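Refurbished desktop base unit, part-built, no memory fitted

Product code: KS-2505
Sold by: Skonport, Rusbridge
Condition: used, tested, graded B
Price: see basket for the current price and delivery

Skonport part-built base units are for people who already have memory and a drive and want a sound machine to put them in. Each one comes with the case, motherboard, processor and power supply. Memory, storage, keyboard, mouse and screen are not supplied. There is no operating system.

The units come to us from offices that are replacing their desktops. At the Rusbridge workshop we take out the old drive and the memory, blow out the dust, clean off the old thermal paste and run the board for 90 minutes with our own test memory. Anything that restarts or shows a fault in that time is stripped for spares.

The cooler is packed separately in the box with a sachet of paste. We used to send units with the cooler fitted, but the weight of it was pulling on boards in transit and we had too many returns. Fitting it takes a few minutes and needs one crosshead screwdriver. 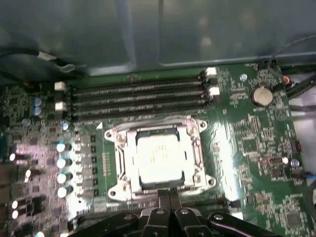
Memory goes into the slots beside the processor. Open the white latches at the ends of a slot, line up the notch in the module with the key in the slot, and press down evenly until the latches close. If the module will not go in, turn it round and try again. Do not force it. If you are only fitting two modules, check the leaflet for which slots to use first.

Leave the metal bracket over the processor closed. The processor has already been seated and there is no need to lift it out. Wipe the top with a dry cloth, put a small amount of paste in the middle and lower the cooler straight down. Tighten the screws a little at a time, working from corner to corner.

In the box
Base unit with motherboard, processor and power supply
Cooler and screws
Sachet of thermal paste
Mains lead, UK plug
Printed fitting leaflet

Please note
Cases are used and will have marks. Side panels may have faint outlines where asset labels have been removed. The memory type is printed on the packing slip, so please check it before you buy modules.

Delivery and collection
Delivery is by courier to mainland addresses. You can collect from Rusbridge or from the Kesalcombe counter by arrangement. Orders of up to 50 units can be sent on one pallet. For larger orders, contact Ketsara Onsri in trade sales.

Returns
Faulty units can be returned within 90 days. Keep the original packing.

Page last updated Saturday, August 12, 2023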